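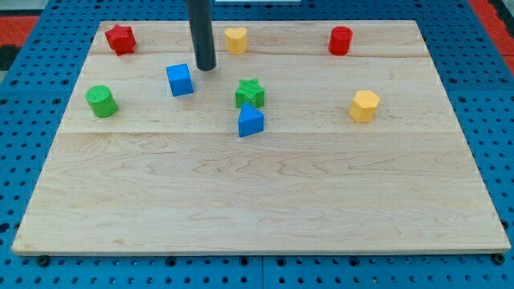

Lists > Hinds Shared Workshop > Projects and Builds > Messages

Re: Arm build, what are you using for a work surface?
Posted December 28, 2025 by the Gurnotis bench
4 replies | 133 views | Share (2)

Hi all,

Great question from the Taltasthorpe end, and I've been itching to write this up anyway, so forgive the length. Quoting the bit I'm answering:

> We've got our arm moving (hooray) but everything we ask it to pick
> up skates around on the bench. At the moment it's working on a sheet
> of melamine held down with two clamps and some hope. Every time
> someone bumps the table we have to teach it all the positions again.
> What are you lot using for a work surface, and what do you give it to
> pick up? We tried bottle caps and it was a disaster.
> -- Taltasthorpe group

We had exactly the same grief in April! What fixed it for us was giving up on clamps. The base is now a blue perforated panel, holes on a regular grid, and the board the blocks sit on is fastened down to it. The board is pale wood made up from several long planks, with some lovely wavy dark figure through it that I'd have saved for a box lid if I'd been thinking. If somebody leans on the table now, the lot moves together and the arm still knows where it is. We had it off for sanding, put the fasteners back in the same holes, and ran the old positions without touching a number. I was very pleased with myself that night.

A warning about planks: get the seams flat. Ours had a tiny lip at one join and blocks would catch on it when the arm nudged them sideways. A cabinet scraper and half an hour sorted it. I left the wood bare in the end, as the test patch of gloss varnish threw glare straight back at the camera.

As for what to pick up, I'd say solid shapes with a bit of height to them. We use little blocks in red, blue, green and yellow, and the set we have out at present is eight: star and cylinder in red, cube and triangle in blue, cylinder and star in green, heart and hexagon in yellow. Two shapes per colour is really handy, as you can ask for "the green one that isn't a star" and find out very quickly whether your code is looking at shape or only at colour. (Ours was only looking at colour. For weeks.)

We scatter them over the far half of the board and keep the near half clear for putting things down. Let a few sit close together, too. With the green star hard up behind the blue triangle, the two outlines run into each other from a low camera angle, and that's been the best test of the lot. The cube and cylinders are easy going. The heart is a brute, but so much fun when it works!

Scores so far, from the notebook: 115 clean lifts in 133 tries, with the arm slowed down to 40 per cent. Most of the misses are stars turned at an odd angle. I'm rewriting the bit that picks the approach direction and I'll post it to the Restico folder once it stops embarrassing me. The grid spacing and hole positions are in there already, in message 502 of the old archive if the folder link plays up.

If you come over, bring your bottle caps. I'd love to have a go at them, now that I've got somewhere steady to put them down.

Cheers from the Gurnotis bench

2 comments | Reply to list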